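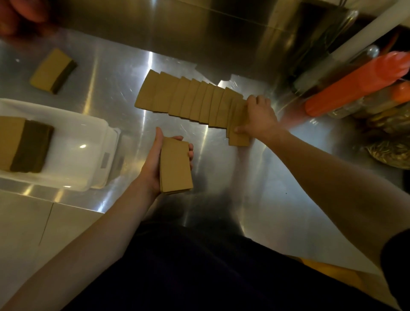
Sleeve Day at the Clunham Kitchen

Kraft cards, fanned out on the steel counter, with another thick bunch in the left hand. I love this part! The fan gets that little staircase edge, and it's so satisfying to look at that I always want to leave it alone and go make tea instead. There's a stack in the white tray too, and one more lying at an angle behind.

So, hello, and welcome to the February gallery (only one picture this month, I know, I know, I was busy with my hands). If you're new, we make caramels and seed brittle, and every box gets a plain brown card inside before it goes out the door. We order the cards 2000 at a time from Hirkier, which sounds like a lot until you've had a good month at the market and you're down to the scrappy end of the last pack.

Brand-new cards like to cling to each other, and if you grab straight off the pile you'll put two in a box without noticing. Femke Mertens taught me to fan them first, back when we were both packing for Monditz, and I've done it her way ever since. Push the stack over with your palm, spread it with your fingers, then sweep it back up from one end. Tap the long side on the counter and you're done. My first tries went all over the floor, but you get the feel for it pretty fast!

We had 343 boxes on the list for this round, with 110 of those going to Akinyi Khaemba for her shop in Lukumay. She wants hers without any stamp on the card so she can write her own notes, and I've seen her handwriting, so yes, good call. The rest get our little stamp in dark green. I'm still wavering between that and a rusty red for spring, and if you have an opinion, please send it over, I'll happily be talked into either one.

More pictures when the ribbon gets here.

Recent galleries
Brittle on the Big Trays
New Shelves, Finally
Market Morning in Clunham
Labels, Twine and Tape

We use cookies to remember your visit. By staying on this site you agree to our cookie policy.

Contact | © Clunham Kitchen | Back to top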